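Parts Storage and Handling, Unit 2: Wheel Trims
Handout for the Monday group. Tutor: Wondimu Birhane
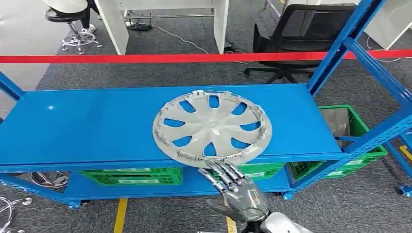 Why bother with a trim at all?

A hubcap is a cheap moulded part, and most stores treat it like one. I don't think cheapness excuses bad shelving. A trim with a snapped clip is scrap, however clean the face looks.

Flat or on edge?

The Brinkmann manual we use says to store trims flat, one to a space. Fine for a shop with 80 of them. The Idlow depot holds 2,000, and I have yet to hear how one to a space is meant to work there. Racking them on edge saves room, but the whole weight then sits on a short stretch of rim. Read the manual's claim that this "has no effect" with care. No test is given.

Which shelf?

Suppliers like to sell blue shelving as if the paint did something. Pale grey plastic does show up well against a strong blue, and you can check the openings between the spokes at a glance. A sheet of coloured card would do as much. Look at the load rating and the front lip before the colour.

Picking up

Take hold of the rim. Don't hook a finger through an opening and lift by a spoke, whatever you saw in the Kikinico training film. Feel for the clips before you close your grip.

Labels

Istik labels peel off smooth plastic in a warm store. Label the shelf. Bin 306 in our own stores has been wrong since May, so check the part as well.

For next week

Find one storage rule at your workplace and ask where it came from. "We've always done it" should be written down as such.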